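We use cookies to keep this site running and to see which pages get read. Accept all | Manage settings

Briltari: what our class project taught me about save files

So my part of the project was the save system, which I picked because it sounded easy. Ha! Our game, Briltari, is a small puzzle platformer with 12 levels, and Brock Petrenko had already built most of the movement before I wrote a single line. All I had to do was remember where the player was. How hard could it be?

My first version wrote everything to one file every time you touched a checkpoint. It worked fine on my laptop and was awful on the older handheld Colleen Pelletier brought in. The game froze for nearly 200 milliseconds at each checkpoint, and when you're aiming for 60 frames a second you really feel that (Colleen said it was like tripping on a stair).

The second version only saved what had changed. Much smoother! But then Milagros Chávez quit in the middle of a save while testing level four and came back to a file that wouldn't load at all. She was very nice about it. I was not very nice about it, mostly to my own code.

What we ended up with is pretty old-fashioned - write the new save to a temporary file, check it, then swap it in for the old one. I also keep one backup. I wrote a little script that killed the game at random moments, ran it 500 times, and every save loaded.
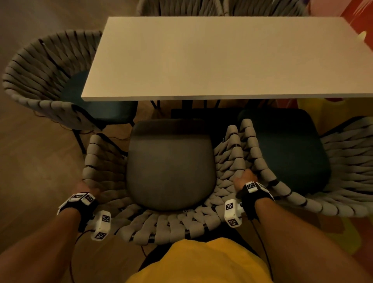

The part I'd still change is the menu. We have three save slots and they all look the same, so Tanner McIntyre wiped out his own finished game in December and had to start from level one. A confirm box fixed the worst of it, but I'd like each slot to show the level name and the play time. Brock thinks a tiny screenshot would be better - he's probably right, and he's also the one who'd have to draw the frame for it.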